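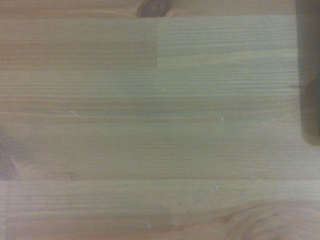

Spent most of today on the rules sheet for the arm, and I enjoyed it far more than anyone should enjoy a rules sheet! Svyatoslav sent his first draft over from Saltutau last night and I went through it with a pencil, all 16 rules, muttering. The one I like best is his "know your table" rule. Before any run you look over the surface and learn what belongs to it, so a dark knot in the pine or one of those pale little scratches never gets written up as a dropped part or fresh damage. I've added that old marks go in the book before the first run of the day. He'll moan about the writing and then do it beautifully.

Home | Diary | Workshop notes | Reading | Contact

July 19, 2018
Posted by Stefaniia Onyshchenko

The long argument (a friendly one, on the phone, with tea) was over how the arm should wait. Svyatoslav says fingers open and clear of the table, always. I wanted them closed, as we did at Clastitz, but he talked me round. With them open you can tell at a glance that nothing is being held, and I do love a rule you can check from the doorway. So that's rule 7 now.
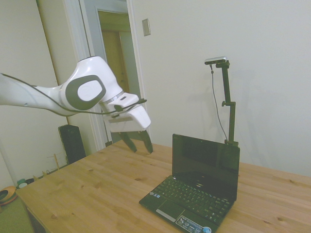

Fingers open and clear of the table, as in rule 7.

Also agreed: cables get looked at along their whole length before power goes on, and no one reaches under the gripper without saying so out loud first. Still not settled is whether the laptop may share the table with the arm. I say yes, outside a taped line. Svyatoslav wants it on its own stand by October. We've left a gap on page 4 for whoever wins.

Search this diary Go

Pasichnyk wants a copy for the Kindora people once it's typed up. Must buy tape tomorrow, the yellow sort.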